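Notes for the composting talk, Hitska library
Posted March 14, 2021 · 12 comments · 166 shares

Start w/ the smell question. Everybody asks it. Smell = too wet, not enough brown stuff. Dry leaves, torn cardboard, done. Move on.

Slide 2. Wuyts Street garden, 500 pounds of scraps last year. Pause here. Then the cost, 130 dollars for both bins, wood was free.

Citrus. People think its banned. It isnt, just slow. Small bits go faster, whole halves sit there till June. Worm bins are different, go easy on peel, worms dont love it. 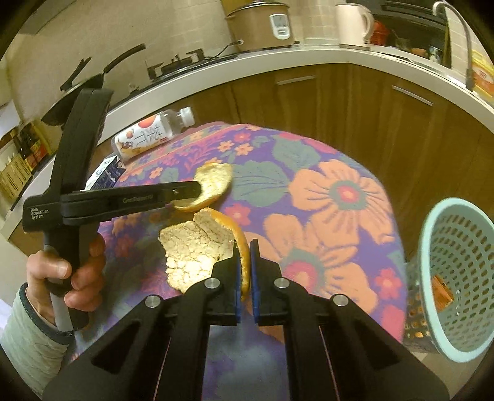
Orange peel, two pieces.

Back to the pile. Turn it when you remember. Every other week is fine, I skip most of Janurary. Squeeze test: handful should feel like a wrung out sponge. DO the squeeze with the bucket I bring, pass it round, bring towels!!

No meat, no cheese, no cat litter. Someone will argue about eggshells. Yes to eggshells, crush them.

If short on time cut the Coltatell part, keep the leaf mold part. Handouts at the end or they read during.

Questions. Stop by 12 min left.

Related
Leaf mold for lazy people
Rarar seed swap: what to bring
Why your bin is full of ants

Get our newsletter once a month. Unsubscribe any time.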